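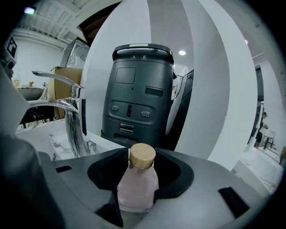 Rainer Handheld Gripper — Student Program Edition

Manport Instruments
Catalog no. 308
Category: Classroom and competition equipment

Overview

The Rainer is a hand-held gripper for schools and clubs that teach robot handling by demonstration. The student holds the tool, carries out a household or shop task with it, and the recorded movement becomes training material for the team's own robot. The Student Program Edition was prepared with the Mendside Robotics Club, which has used it in weekly sessions and in the service-task division of the Watgate Student Robotics Competition.

Typical student work includes picking up small toiletry bottles at a sink, carrying them upright past furniture and other machines, and setting them down at a marked place. Square printed markers may be placed in the work area as position references.

Supplied with each unit

Gripper with two fingers, fitted
Spare finger set
Printed marker sheets, 40 per pack
Student workbook and instructor's guide
Carrying case

Use in a club or class

The instructor's guide was written by Bhavana Naidu and Ebbe Lindholm. It contains 47 graded tasks, beginning with rigid objects on a bare table and ending with glass containers in furnished rooms. Teams of three are recommended: one student handles the tool, one resets the objects, and one keeps the log. Students should change places after each set.

Glass items are to be introduced only after the team has completed the first two units of the workbook. Instructors are asked to inspect the fingers for wear before every session — worn pads should be replaced in pairs.

Ordering

Schools and registered clubs may order on account. Orders received by Wednesday, March 23, 2022 will ship in April. A class set consists of four grippers and one instructor's guide. Replacement fingers are listed under catalog no. 209.

Questions about classroom use should be directed to Trinidad Gallardo, Education Programs. Requests for repair or replacement parts are handled by Dennis Mugo, Customer Service. Please have the serial number available when writing.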